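Hastine bead pattern list

Hastine is a small collection of patterns for beaded jewellery, written down as plain text tables. It has 401 rows, one row for each pattern, in 3 files. I began it in January, when my own notebook became too full to search.
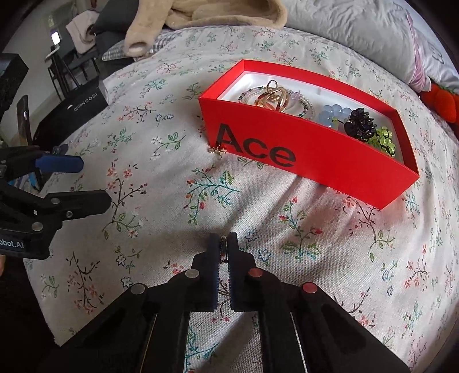

Columns are name, bead size, number of beads, thread type and difficulty. Bead size is in millimetres. If the maker did not write the size, the cell is empty – please do not read it as zero.

Known problems: 26 patterns have no thread type, and in the file Cotport some names are still in Swedish.
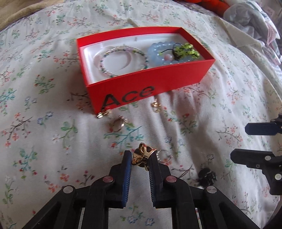
Licence and contact

Free to use for private and school work. Please send corrections to Wenche Engström.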